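Fostering an older dog: our first month
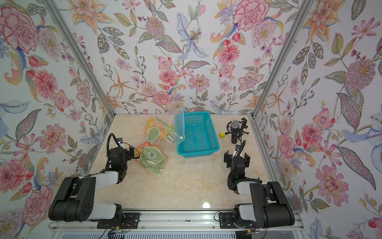

How we ended up with him

We had talked about fostering for years and always found a reason to wait. Then in November the rescue at Olthorpe put up a notice asking for homes for their older dogs, and we filled in the form the same evening. The home check took 18 minutes. Two weeks later we drove over and came back with Umex, a brown lurcher cross with grey round the muzzle and very few teeth.

He had been found as a stray outside Clevdale. He had a microchip, the last four digits being 3846, but the phone number registered to it was dead.

The first few nights

He wouldn't settle in the kitchen, so I slept on the sofa and he slept on the rug next to me. By the second week he was going to bed by himself at nine. He eats 400 grams of wet food a day, split into three meals, and it has to be mashed. We tried a raised bowl and he ignored it.

Stairs are a problem. We put a gate at the bottom and he has accepted it.

Walks

He manages 32 minutes before he starts to lag, so we go to the end of the lane and back, twice a day. Other dogs don't bother him. Bin lorries do, and we now go out after they have been.

What happens next

A couple from Aigner have asked to meet him. They have a bungalow and a fenced garden, and they lost their own old dog in the spring. They are coming over to walk him with us first. I have washed his blanket so it can go with him if they say yes.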